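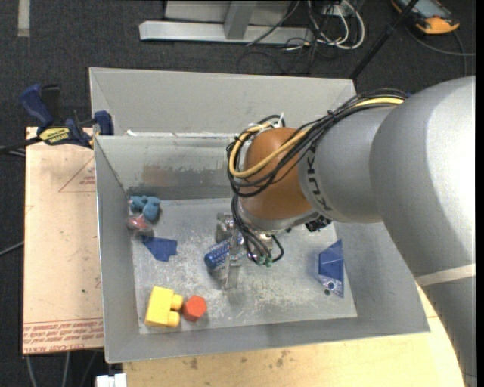 **Booster club night, Dustville High cafeteria, 7:00 p.m.**

*Thirty minutes max. They will want the folding chairs back.*

**Opening**

Thank you for coming, and thank you for sitting in the first two rows, which I know took courage.

I'm supposed to talk about what happens to a high school athlete who gets hurt and misses a season. I coached softball for a long time and I now run the return-to-play program at Nusdale, so I've seen a lot of knees. I've got two of my own and I wouldn't recommend either.

(Pause. If no laugh, keep moving.)

**The first week**

- Everybody shows up. Casseroles, balloons, the whole dugout crammed into one bedroom.
- The kid is a celebrity. Some of them enjoy it more than they let on.
- Parents spend this week on the phone with insurance. Ask for a show of hands: who has been on hold past lunch?

**Week five**

This is the part I came to talk about. By week 5 the balloons are on the floor. The team has played Figueroa and Prerkden and has new inside jokes. Your daughter is doing heel slides on the carpet in front of a game show.

Tell the bus story here. Player on crutches, away game at Prerkden, rode along to keep the scorebook. Hated every minute, complained the whole way home, asked to do it again the next week. Don't stretch it. It's a short story.

**What teams can do**

- Give her a job with a pencil or a stopwatch in it. "Moral support" isn't a job.
- Keep her on the group text. Yes, even the dumb one.
- Save her spot in the team photo. We forgot once at Nusdale and I still hear about it at the grocery store.
- Coaches: call on a day when you don't need a form signed.

**What parents can do**

Stop asking when she'll be back. She doesn't know. The surgeon doesn't know either, though he'll say it with better posture.

Let her be bad-tempered about it. I was, and I was 30 and had only torn up my ankle stepping off a curb.

Also, schoolwork. Talk to the counselor early. A kid on pain medicine will tell you she's read the chapter. She has looked at the chapter.

**Money (keep this brief, people get sleepy)**

Our loaner closet has braces, crutches and ice machines. Last year's pancake breakfast brought in $931, and the griddle rental ate some of that. One new ice machine costs us $700. You can see how many pancakes we're talking about.

Sign-up sheet is by the milk cooler. The pen is on a string for a reason.

**If there's time**

Questions. Somebody will ask about year-round travel ball. Take a drink of water first. Say that a month off in the summer never ruined a shortstop, then point to the next hand quickly.

**Last thing**

Remind them the side door locks at 8:30. Stack chairs ten high, against the far wall.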